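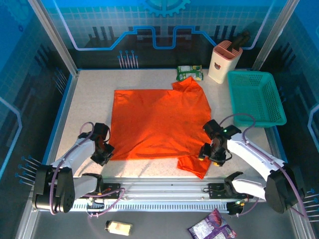
Edbridge Everyday Science Circle
Minutes of the October meeting, held in the upstairs room at Stavska

Opening
The meeting began at 7 in the evening. The minutes of the previous meeting were read and accepted with one correction: the lecture on soap bubbles was given by a guest and not by a member. The secretary apologized for the mistake.

Talk of the month: why popcorn pops
The speaker explained that each kernel of popcorn holds a small quantity of water inside a hard shell. When the kernel is heated, the water wants to become steam, but the shell does not let it go out. The pressure grows and the starch inside becomes soft like a jelly. Near 180 degrees Celsius the shell breaks, the pressure falls at once, and the starch puffs up and becomes firm as it cools.

A member asked why some kernels stay at the bottom of the pot and never pop. The speaker answered that most of them are too dry, or they have a very small crack through which the steam escapes. Another member said that her grandmother kept old kernels in a jar with a spoon of water for two days before using them. The speaker thought this can help if the shell is still whole. It was agreed to try it at home and to report.

There was a longer discussion about the noise. One part of the members believed that the sound comes from the shell when it tears. The speaker had read that it comes mostly from the steam, which leaves very suddenly. The question was left open, and the speaker will bring the article.

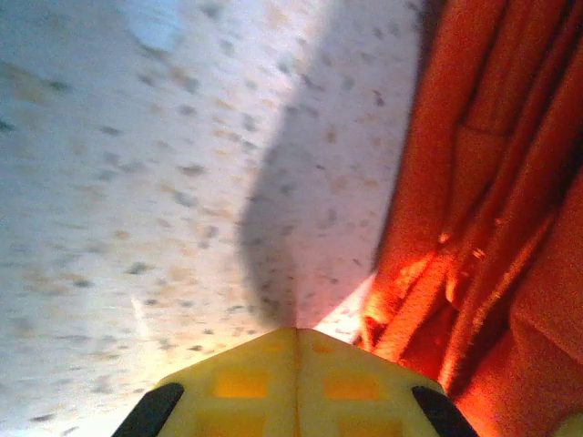
Speckled surface with a long gray shadow.

Question box
Two questions were taken from the box.
The first was why onions make us cry. It was answered shortly: cutting the onion mixes substances which are normally kept apart in its cells, and a gas is made that irritates the eyes. A sharp knife and a cold onion both make less of it.
The second was why a mirror in the bathroom becomes foggy but a towel does not. The answers did not satisfy everybody, and the question goes back to the box for next time.

Newsletter
The last number of the newsletter was printed in 254 copies at Macapagal. The editor reported that 10 copies had the pages in the wrong order. The printer will replace them without cost. Articles for the next number should be no longer than one page, and writers are asked once more to say where they found their facts.

Money
The account stands at 414 dollars. The rent of the room is paid until the end of the year. It was decided to buy a kitchen thermometer from Nenen for the demonstrations. One member voted against it, because he finds the old one good enough. 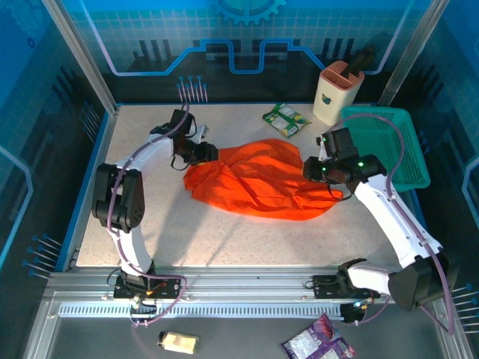 Next meeting
The next meeting will be on a Saturday, at the same hour. The subject is why ice cubes crack in a warm drink. Members who wish to show something should tell the secretary before.

The meeting was closed at 8:50.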